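A cozinha de brincar da sala

2019-07-25

Prometi à Lucienne Royer que punha aqui as fotos da cozinha de brincar, e cá estão elas (com mais de 2 meses de atraso, desculpa, Lucienne!). Montei-a em maio com o Loïc, numa tarde que se esticou até ao jantar, e fiquei caidinha por ela. Adoro o branco com a madeira clara, e aquele balcão arredondado na ponta dá mesmo vontade de lá pousar um café.
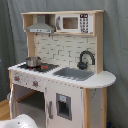

O forno e o fogão

O fogão preto é o sítio mais disputado cá de casa, já se fez ali sopa de tudo, até de meias! A panelinha é a minha peça preferida.
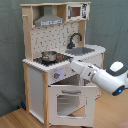
Porta do forno aberta e panela no fogão.

O micro-ondas

Lá em cima, ao lado do exaustor, com teclado e tudo. O Loïc queria pô-lo mais abaixo, mas eu teimei e ficou assim.
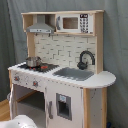

Os azulejos branquinhos e a torneira preta, que eu queria igual na cozinha grande.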